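Comparison of Two Grippers for a Small Tracked Platform
Project report, Mechatronics Laboratory II
Ferdinand Widmer and Abílio Bettencourt
Submitted 10/22/18

1. Aim

The task set by the laboratory was to choose a gripper for light sorting work on a tabletop. Objects are picked up one at a time and placed either in a saucepan or in one of two bowls carried on a tracked platform. Two servo-driven grippers were compared. They are referred to by their project names, Karaki and Mondance. Karaki closes two parallel fingers through a gear pair. Mondance has one fixed and one moving finger and uses fewer parts.

2. Equipment

Both grippers were run from the same controller board, using the Clirnerlow software written by last year's group. The only changes made to it were the closing speed and the limit on servo travel. Power came from a bench supply, as the battery pack gave uneven results in the trials we ran in March. Those trials are not included in the figures below.

The platform stayed in one place throughout. Driving and gripping at the same time was outside the scope of the project.

3. Method

Toy vegetables were used as test objects. They do not bruise, and their shapes differ enough to show up weaknesses in the fingers. Each gripper made 81 attempts. An attempt counted as a success if the object was lifted, carried to the target and released without being touched by hand. The object was turned to a new angle before each attempt, following a printed list, so that both grippers met the same positions in the same order.

An attempt was stopped after four seconds without a firm grip. Servo current was logged during closing.

4. Results

Karaki failed 19 times and Mondance 32 times. Most of the Mondance failures were with the carrot, which rolled away from the moving finger before the fixed finger made contact. The chilli was difficult for both grippers when its curved side faced the fingers. The corn cob gave the fewest failures.

Peak current for Karaki was 805 mA, recorded on the aubergine. Mondance drew less on every object, and its servo was only slightly warm at the end of a run. The Karaki servo had to be rested twice.

Release into the bowls was less reliable than release into the pan. The bowls are smaller, and an error of about 10 mm in the arm position was enough to drop an object on the rim.

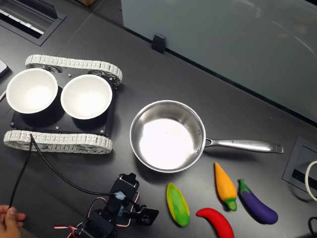 Cable routing also affected the results. With the servo leads pulled tight, Mondance twisted slightly on its bracket and the fingers closed off centre. The leads were given more slack after the first run and the run was repeated. Only the repeated run is reported.

5. Discussion

Karaki is the better choice where the angle of the object is not known. Mondance would be acceptable if objects arrived in a fixed direction, for example from a chute. Rubber pads on the fingers were considered but not fitted, as the only pads in stock were too wide for Mondance.

The current readings should be treated with care. The sensor was calibrated at one point only, and the value for the aubergine was not repeated.

6. Further work

The next group should fit a softer finger tip to Karaki and repeat the chilli tests. The arm position error should be measured separately before the bowls are used again. The log files and the list of angles are in the Trornotholm folder on the laboratory drive.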